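Email list health check, with comments
Trernow newsletter - August 2025
Checked by: Ansel Halvorsen

I was asked to go over the list before we move to the new sending account. I've used our usual checklist and written under each item what I found. Where the sales deck from Pririer said one thing and the export said another, I went with the export.

1. Sender authentication
SPF: pass
DKIM: pass
DMARC: record exists, policy set to none

Comment: A policy of none means we get reports and nothing gets blocked. Who reads the reports? The mailbox they go to was last opened before I started here. Either give it an owner or stop telling clients we are "fully protected."

2. List size and source
Subscribers claimed: 3000
Subscribers in the export after duplicates came out: 2147
Result: FAIL

Comment: Pririer's explanation is that the larger number is "reach." I don't know what that means for an email list and I doubt they do. Please use the export figure from now on, including in the rate card.

3. Proof of consent
Signup date on file: partial
Signup form on file: partial
Result: FAIL

Comment: 900 addresses have no form and no date. They came over with the Okafor import and were marked "opted in" by hand. Opted in to what? Hold them out of every send until someone can show me a record.
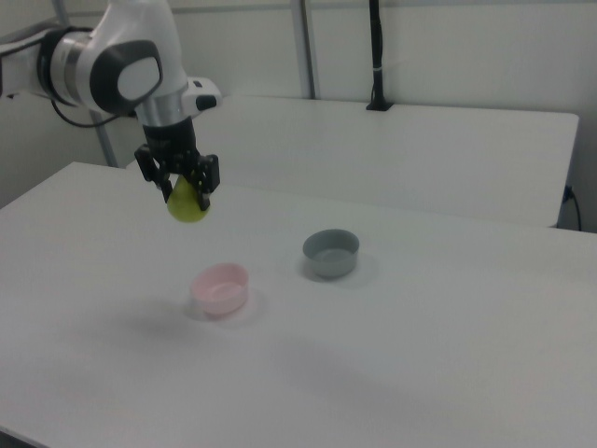
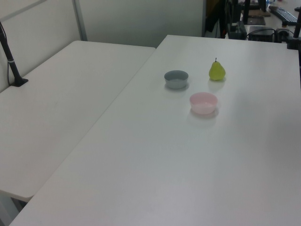 4. Content and image weight
Alt text: missing on the header
Plain text version: present, out of date
Result: FIX BEFORE NEXT SEND

Comment: The template still leans on one giant header graphic with the offer baked into it. Readers with images turned off get a blank box and a footer. I'm told a big picture "drives engagement," and I have yet to see the test behind that. Put the offer in real text. And write alt text that names the thing: "green pear and small bowl on a white table" tells a reader something, while "header_final" tells them we weren't paying attention. The plain text version still mentions the spring webinar.

5. Unsubscribe
One click link: works
Link visible on a phone: barely
Removed from all segments: no
Result: FAIL

Comment: I unsubscribed four test addresses. All of them came off the main list and stayed on the partner segment. That is a complaint waiting to happen. The link is also pale gray on white, and I don't believe that was an accident.

6. Reporting
Open rate used as main measure: yes
Clicks tracked: yes
Replies tracked: no

Comment: Mail apps load images on their own now, so a lot of those opens are machines. The Ulura dashboard shows a nice climbing line and I wouldn't buy lunch on the strength of it. Report clicks and replies first. Opens can go at the bottom, if they have to go anywhere.

Overall: not ready to move. Items 2, 3 and 5 have to be closed first, and item 4 before anything else goes out. Recheck in September - send me the fresh export, not a screenshot of it.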